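# Donnerstags wird eingeräumt

Die Robotik-AG in Lunska trifft sich donnerstags um 16 Uhr im Computerraum, und wer zum ersten Mal kommt, sucht vergeblich nach Lötkolben. Gearbeitet wird am Bildschirm. Der Greifer, um den sich seit Januar alles dreht, existiert für die Gruppe nur in der Simulation, ebenso das Regal und die Gegenstände davor. Das Projekt heißt Natach und ist der Beitrag der Schule zum Schülerwettbewerb Ondau.

Die Aufgabe klingt nach Hausarbeit: Gegenstände vom Tisch aufnehmen und wegräumen, ohne etwas umzustoßen. Das Programm dazu schreiben die Schülerinnen und Schüler selbst. Ein Versuch gilt als gescheitert, sobald der Greifer das Regal berührt oder etwas vom Tisch fällt.

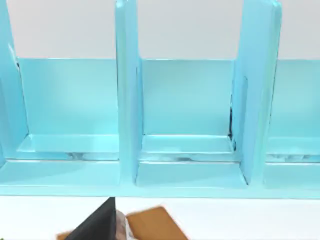 Im Winter hat die AG vor allem Daten gesammelt. Jeder Durchlauf wird von Hand gesteuert und gespeichert, damit das Programm später daraus lernen kann. 2.820 Durchläufe liegen inzwischen auf dem Schulserver, jeder mit einem kurzen Kommentar. Manche Kommentare bestehen aus einem Wort, meistens »nochmal«.

Eine Achtklässlerin aus der Gruppe erzählt, dass sie anfangs zu schnell gesteuert habe. Ihre ersten 47 Durchläufe musste sie wieder löschen, weil die Bewegungen so ruckartig waren, dass das Programm mit ihnen nichts anfangen konnte. Heute erklärt sie den Neuen, wie man kurz vor dem Zugreifen abbremst.

## Brot ist schwieriger als Dose

Am meisten diskutiert wird über die Form der Gegenstände. Eine aufrecht stehende Dose lässt sich von allen Seiten gleich gut greifen, solange sie nicht kippt. Bei einem länglichen Laib kommt es auf den Winkel an. Greift man längs statt quer, reicht die Öffnung nicht.
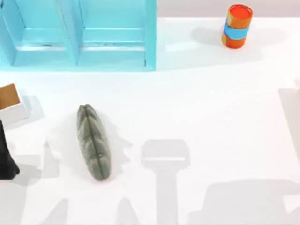

Die Gruppe hat deshalb zwei Programme gegeneinander laufen lassen. Das eine bestimmt zuerst die Längsachse eines Gegenstands und dreht dann die Hand. Das andere fährt hin und korrigiert unterwegs. Das zweite war schneller, verfehlte aber öfter sein Ziel. Für Ondau haben sich die Jugendlichen nach einer langen Abstimmung auf das erste geeinigt, zwei Stimmen gaben den Ausschlag.

Gerechnet wird nachts, wenn die Rechner der Schule frei sind. Für eine eigene Grafikkarte hat die AG beim Kuchenverkauf und beim Sommerfest gesammelt und kam auf über 2.000 Euro. Angeschafft wird sie erst im neuen Schuljahr, der Antrag auf einen abschließbaren Schrank läuft noch.

Zurzeit ist die Tasse dran. Sie ist hohl, ihr Rand ist schmal, und das Programm muss entscheiden, ob es außen zupackt oder einen Finger hineinsteckt. Beides ist nach den Wettbewerbsregeln erlaubt.

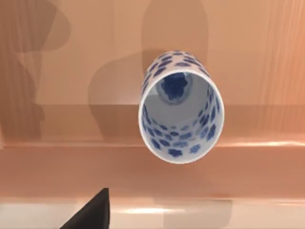 ## Der Weg zum Wettbewerb

In Ondau treten die Teams in 3 Runden an. Welche Gegenstände in der letzten Runde auf dem Tisch stehen, erfahren sie erst am Morgen. Im vergangenen Jahr schied Lunska in der zweiten Runde gegen die Gruppe aus Parsa aus. Mit ihr tauscht die AG seither Programmcode aus, und im März wollen beide Teams einen Nachmittag lang gemeinsam üben.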